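Sadlow, 1 Apr 2022 – Emon, the robotics software firm, today released version 5 of Buvari, its planning and perception toolkit for machines that have to work among other people's belongings. The company is aware of the date. The release is real, and so are the release notes, which run to 13 pages and contain one joke, in the section on coordinate transforms.

Buvari takes in recordings of household tasks done by hand with a gripper tool, works out where the gripper was at each moment, and turns the result into motion plans a robot arm can follow. Earlier versions did this well enough in tidy rooms with plain walls. Customers, inconveniently, kept asking for kitchens.

"Version 4 was very confident," said Brunello Vitale, chief executive of Emon. "It would lose track of itself next to a window and go on planning as if the room had moved. We have spent a year teaching it to say it doesn't know, and I recommend the exercise to other chief executives."

The main change is in the tracker. Glass, glare and repeating patterns such as window blinds used to produce false matches between one view and the next. Buvari 5 scores each match before trusting it, and leans on printed markers when the rest of the room is being unhelpful. If no marker is in sight, it widens its error estimate and tells the planner to slow down.

The planner has been rewritten as well. It now treats lids, doors and drawers as things that can be in more than one position, a fact familiar to anyone who has owned a lid. A task can be split into stages, each with its own limits on speed and grip force, and a failed stage can be replanned without starting over from the beginning.

Emon tested the release against a library of 188 recorded tasks, most of them involving small appliances. Buvari 5 produced a usable plan for 170. The other tasks are listed by name in the release notes, with the reason for each failure, at the insistence of Dayana Cabrera, who leads the perception team.

"If you only publish the good ones, people write to you about the bad ones," Cabrera said. "They write at length. I would like my evenings back."

Fabbri, which builds light-duty robot arms, has been using a preview of the software since January and will ship Buvari 5 with its next controller update. Existing Buvari customers can upgrade under their current license. Recordings made for version 4 will load without conversion, though Emon suggests running the new calibration check on them first – and sitting down before reading the results.

The toolkit includes a command-line installer, a viewer for replaying plans and a set of sample projects. The viewer finally has an undo button. It was the most requested feature for three releases running, and the company regrets the delay, mostly.

On the table, a rice cooker with its lid up and steaming tray in place, marker board standing to the left 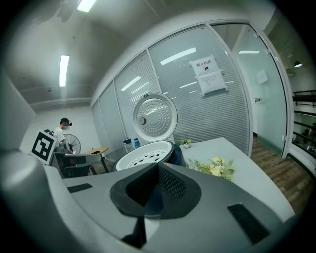
About Emon

Emon develops control, perception and planning software for robots used in homes, labs and light industry. The company is based in Sadlow. Press inquiries may be sent to the Emon communications desk, which also answers the phone.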